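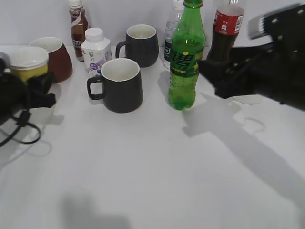 A green Sprite bottle with its label in Chinese, among other bottles and cups on a white table.

The Bottle I Carried Back to the Shop

June 9, 2025

In the town of Drallwood, where I have lived for six years now, a plastic bottle has no value after you drink from it. You put it in the bin, and if you are a good citizen you put it in the blue bin. I want to argue that this is a mistake and that our town should ask for a deposit on every bottle and can.

I grew up in Talla, in a family that never threw away a glass bottle. We kept them under the kitchen sink, and when the bag became too heavy I was sent to the shop with it. The woman at the counter took the bottles one by one, looked at the neck of each for a crack, and gave me coins. Part of the coins I brought home. The other part became ice cream, and my mother knew this and said nothing. For me it was my first job, and I still think it was a fair one.

When I tell this story to my neighbors here, they smile, but they see it as a story about a poor time. I don't see it like this. We were not returning the bottles because we were hungry. We were returning them because the price of the bottle was a separate price from the price of the drink, and everybody understood that this second money was only lent.

Last October the town sent us a letter about litter along the Lekota river path. The letter was polite and it had a nice drawing of a duck. It asked us to "please think before we throw." I have walked that path many mornings, and I can say that the people who leave bottles there did not change their habits because of the duck. On one cleaning day we filled 60 bags on a path that is not even long. Most of what I picked up myself was drink containers - soda, water, the small energy drinks, and beer cans pressed flat.

I know the arguments against a deposit, because I have heard all of them at the town meeting. The first is that it makes drinks more expensive. It does this only for a person who doesn't bring the bottle back. If you return it, you have paid the same as before. I admit that for a family with little money, even a small sum that sits in empty bottles for a week can be felt. This is a real problem and I don't want to make it small. But then the return place must be close and open in the evening, and the money must be given in cash and not as a coupon for some shop where you never go.

The second argument comes from the shop owners. The Grerkar market on my street is a narrow shop, and the owner asked where he should put bags of sticky bottles in August. He is right to ask. In my opinion very small shops should be free from this duty, and the town could place one return point for each few streets. An old garage would be enough, if somebody washes the floor.

The third argument is that we already have the blue bin. I used to believe in the blue bin very strongly. I rinsed everything, even the yogurt cups. But the blue bin works only at home, and people drink when they are on a bus, in a park, on a bench after work. There is no blue bin in your pocket. A deposit travels together with the bottle, and if you leave it on the bench, another person has a reason to pick it up.

Some people find this last part ugly. They don't want to see a man looking in the trash for bottles. I understand the feeling, but I ask them to look at where it comes from. The man is already there in our town, and today he looks for cans to sell by weight, which pays him almost nothing. I would prefer that he is paid properly for the work, and I would like even more that we leave our bottles beside the bin where he doesn't need to put his arm inside.

There is now a paper at the library desk where residents can sign to put the deposit question before the town council. It needs 200 names. When I signed, the sheet was still on its first page, and the pen was tied with a string that is too short for left-handed people like me. I signed anyway, a little crooked. The library is open until seven, and the desk is on the right side after the door.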